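Cerker Opens Flulgate Robotics Workshop to the Public

Cerker welcomed 1,179 visitors to its Flulgate site on Sunday for the October open day, the first to include the new two-arm handling workshop on the ground floor of the Le Roux Building. Doors opened at 2 p.m. and the last group left the workshop at 6 p.m.

Residents of Flulgate and the neighboring towns were joined by students, local employers and the families of Cerker staff. Admission was free. Visitors to the workshop were asked to collect a timed ticket at the front desk, and all tickets for the afternoon had been given out within the first hour. Guests who did not receive one were able to follow the demonstrations on the screens in the lobby.

A closer look at everyday handling

The main attraction was a series of demonstrations by the Flitano project, which studies how a pair of robot arms can lift and move household goods that have no fixed shape. Clothing, bags and soft packaging are common in homes, laundries and stockrooms, and they remain difficult for machines. A cloth item changes its outline each time it is touched, so a grip that was suitable a moment ago may no longer be suitable now.

Chantelle Maluleke, who leads the Flitano project, opened each session with a short talk on the work and remained in the workshop to take questions.

"We chose items that our visitors have at home," said Ms. Maluleke. "People know how they would pick up a basket of clothes. They have done it so often that they no longer think about it. Our work begins with all the small decisions they are making without noticing."

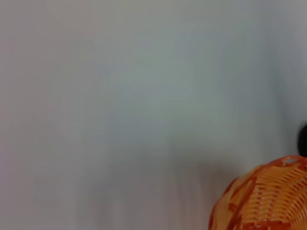 Part of each session was given to the question of what the robot can see. Views from the cameras on the equipment were shown on the lobby screens, and staff explained that a camera mounted close to the hand often has a very narrow view of the work. At some moments it has little before it except a plain, pale surface, with an orange basket showing only in one corner. The strong color makes the basket easy to tell apart from the background, but the camera at the wrist cannot show how full it is or where its far side lies. A second view from higher up supplies that information, and the project team is studying how the two should be combined.

Several guests asked why the wrist camera is needed if the higher view shows more. Ms. Maluleke explained that the arms themselves often block the upper camera during the final part of a movement, when accuracy matters most. The two views are therefore treated as partners – each is relied on at a different stage of the task.

Two arms, one load

Demonstrations were held on a white worktable, with visitors standing behind a marked line. Staff introduced the basket exercise as a test of cooperation between the arms. A rigid box can be held from opposite sides with even pressure. An open basket with cloth inside it is less simple, as the cloth may be caught between the fingers and the rim, or may shift as the basket tilts. The control system must keep the movements of both arms in agreement for as long as they share the load.

Younger visitors were invited to try a similar exercise at a separate table, using kitchen tongs in place of grippers. Pairs of children, each holding one set of tongs, were asked to carry a basket of scarves from one end of the table to the other. The activity was organized by the education office and drew a steady line throughout the afternoon.

"I told my daughter to lift and she told me to wait," said one parent after a turn at the table. "We dropped most of the scarves. I have more sympathy for the robot now."

During the robot sessions, staff pointed out the way in which the arms approach from different directions. One comes in nearly level from the left and takes hold of the side of the basket together with the cloth, while the other slopes down steeply from the right and presses into the cloth from above. Visitors also asked about the colored rings on the wrists, one green and one blue, and were shown where the cables run from the wrist to the gripper.

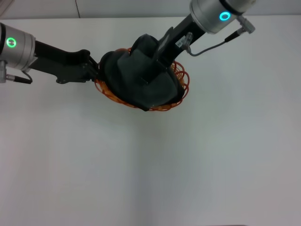
Questions from employers

A separate discussion for local employers took place in the Le Roux meeting room, with 6 businesses represented. Questions centered on cost, safety and the training that staff would need in order to work beside equipment of this type. Ms. Maluleke stressed that Flitano is a research project and that no product is on offer. The project will, however, continue to accept suggestions for test items from businesses that handle soft goods, and a form for this purpose is available at the Cerker front desk.

Employers also asked whether existing storage containers would have to be replaced. The project team replied that it prefers to work with ordinary containers in a range of shapes and materials, including open and flexible ones, so that the results will be useful in places that were not designed with robots in mind.

Further visits

Cerker will offer group visits to the workshop for schools and community organizations during the coming term. Each visit includes an introduction to the Flitano project, a demonstration at the worktable and time for questions. Groups must be accompanied by 2 adults, and visitors with mobility or hearing needs are asked to notify the education office when booking so that suitable arrangements can be made. Requests may be submitted in person or by mail to the education office, Cerker, Le Roux Building, Flulgate.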